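3. Study sites and method

The noise survey was carried out at two distribution buildings, referred to here by the names of their districts, Dilier and Zirthorpe. Both handle bottled goods and boxed groceries, and both use roller conveyors for most of the distance between receiving and dispatch. The Dilier building is the older of the two. It has a concrete floor, bare metal roof panels and no sound-absorbing material on the walls. Zirthorpe was fitted with ceiling baffles before our first visit in September.

Sound levels were logged at 50 fixed points in each building during normal shifts. Each point was logged for 4 minutes, at the ear height of a standing adult. Points were placed beside conveyors, at packing benches, in aisles and at the doors of break rooms. We left out the loading docks, where truck engines would have covered the sounds we wanted to study.

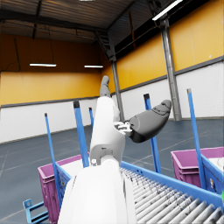 Figure 3. Roller conveyor with blue frame and gray rollers, warehouse interior.

Workers at both sites were also given a short questionnaire on annoyance, ease of hearing speech, and tiredness at the end of a shift. We handed out 400 forms and received nearly 300 back. Forms with no work area marked were kept for the overall scores but dropped from the comparison between areas. The questions followed the Karagiannis scale, with the wording changed slightly so that "office" read "work area."

3.1 Noise at conveyor junctions

Straight runs of conveyor gave a fairly even sound, and workers rated it as easy to ignore. Junctions were a different matter.
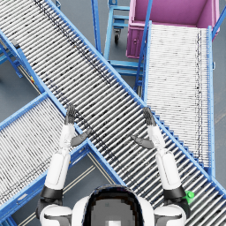 Impact noise was the main complaint from people stationed where lines meet. A load changing direction strikes a rail or a stop, and the sound is short, sharp and hard to predict. Where conveyors cross one another, as the blue ones do here, a person standing close by may hear impacts from more than one line. For this reason we logged peak levels as well as averages at every junction. The average alone would have hidden most of what the workers described in their written comments.

3.2 Effect of the load

Load type was recorded on a tally sheet during each logging period. We used three groups: cartons, crates and loose items. Cartons were the quietest at both sites. Crates were louder, mostly from their bases rattling over the gaps between rollers. Loose items were the least consistent group, and their levels depended on shape and weight.
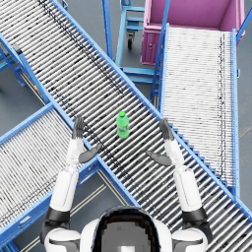

Empty crates were louder than full ones on the same line, a result we had not planned to test. The Rirel crate liners in use at Zirthorpe may have reduced this effect, but we did not have matching liners at Dilier and cannot compare the two directly. Worn rollers were noted by the maintenance staff and are treated separately in Section 4.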